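4.2 Simulation package and wrist-view rendering

The second part of the evaluation concerns the simulation package that is sold with the Anov kit. Drosard supplies the arm, the two-finger gripper and the wrist camera as one order, and the package is licensed separately by the seat. We bought one seat and ran it on the same workstation used for the hardware tests in Section 4.1. Installation took most of a Saturday, largely because the version of the physics library named in the manual was no longer the one the installer expected.

The package contains 11 ready-made tabletop scenes. We used 6 of them and left out the ones that call for a second arm or a moving belt. Each scene loads with the arm in its home pose, a work surface and one or more objects taken from a shared library. Object mass and friction can be edited in a text file. Object color and surface finish can be changed only through the graphical editor, and changes made there are not saved with the episode -- a point we raised with the supplier and which was still open at the time of writing.

For every scene we recorded 1,000 episodes with the scripted controller that comes with the kit. The controller places the gripper over the object, lowers it along a straight line, closes the fingers and lifts. Starting positions were drawn at random from the reachable part of the surface. Object orientation was drawn at random as well, including tilted releases from a small height, so that the fingers would meet the object at angles the controller had not been tuned for. An episode was stopped after 10 seconds of simulated time whether or not the object had left the surface.

Wrist-camera images were saved at every control step. We kept the renderer at its default quality setting, as we expect most buyers will. At this setting shadows are drawn from a low-resolution map and their outlines come out stair-stepped (Figure 5).
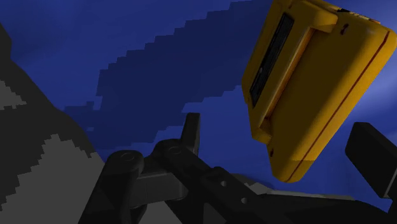
Figure 5. Wrist-camera view from the Anov simulation package, default quality: yellow case above a blue surface, with the black gripper in the foreground.

The higher setting removes most of the stepping but nearly doubles the time per episode on our machine. We did not use it for the main runs. A short check with the Medve grasp detector, trained on default images and tested on both, gave no clear difference in the grasp points it chose. The Herncombe detector was more sensitive and sometimes placed a grasp point on the border of a shadow. We therefore report the two detectors separately in Section 4.3.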